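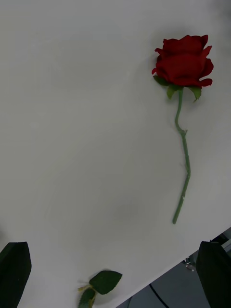
Artificial roses: your questions

Print | E-mail

How do I get the dust off?
A soft, dry paintbrush does a lovely job, working from the middle of the bloom outwards. Please don't soak red ones, as the dye can run, and we'd hate that for you!

My stem is a bit wavy. Can I straighten it?
Usually, yes. Hold it over a warm radiator for 30 seconds or so and ease it gently between your fingers (though I rather like a wavy one, it looks more like the garden).

Can I shorten it?
Of course, with wire cutters. Take 2 cm at a time and keep trying it in the vase.

Still stuck? Write to Naheed Pirzada at Farnach.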